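From: Anoma Amarasinghe
To: Skumordale flower group list
Date: Sep 24, 2018
Subject: Re: [skumordale-flowers] table vases for the supper

Hi all, quick one, typing this between things.

Cempaka Sinaga wrote:
> Could someone decide on the artificials before we order any more? We
> need 28 vases done and I have 5 finished, all a bit different from each
> other. Thảo thinks one colour per vase, I would rather mix them. Also
> how tall? Mine keep flopping to one side and I don't want to be bending
> wire the night before.

Mixed, please. One colour looked flat when we tried it last year, and the oranges get lost on their own. Tall stuff in first, then the ruffled ones bunched low on one side. Doesn't have to match from table to table - nobody will be comparing.

Flopping - hold the stems together low down, just above the rim, and turn the whole lot untill it sits. If it still leans, twist of florist's tape at that point, where the rim hides it. Don't cut anything yet!! Cường wants the long stems back for the October window.

Vases: the blue ones only. The clear ones show all the plastic at the bottom and look horrid. Wojciech has 2 boxes in his hall, ring before you go round.

Ordering - no more pinks. We've 80 stems of pink already and hardly any cream. If Rirnano still do the cream roses get those, otherwise leave it and we'll spread what we've got.

One to go by, for the general idea:

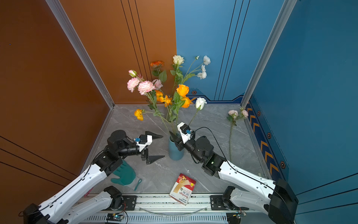 Blue vase, pink and white low on the left, dark orange up above, cream rose near the top.

Cempaka, can you bring your 5 along so we can see them togther? Will sort out lifts later, got to run.

Anoma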